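Coat Exchange Comes Back to Joromthorpe
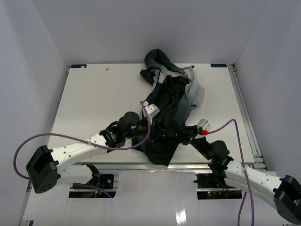
A dark jacket on a white table.

The mornings are getting cold again, and the coat exchange of Naltamden will open its door for the fifth autumn. As before, we are in the old Sandhu shoe shop in Joromthorpe, two stops after the library. You can come every Sunday in October, from 10 in the morning until 4 in the afternoon.

For the people who moved here this year, I explain how it works. You bring a coat which is still good but which you do not wear anymore, and you receive a paper ticket. With this ticket you choose another coat from the racks, on the same day or later in the month. If you have no coat to bring, you pay 7 dollars for one. Children's coats are free, also without a ticket.

Last autumn 1,626 coats changed their owner. It was a very good result, but on the last Sunday we had almost only small ladies' sizes left, and several tall men went home with nothing. So this year we ask especially for large and extra large. Rain jackets are also welcome — in Naltamden it rains more than it snows.

Please wash the coat before you bring it and look in all the pockets. Last year we found house keys, a train pass and one wedding ring (the ring is back with its owner). A missing button is no problem. A broken zipper is more difficult, and we can take such a coat only if you bring it in the first week, when the sewing table is open.

The Brultard bakery next door will sell soup and rye bread on all the Sundays, and the first 100 visitors get a free coffee. Parking behind the shop is closed for the road work, so the number 5 bus is the better choice. It stops in front of the door.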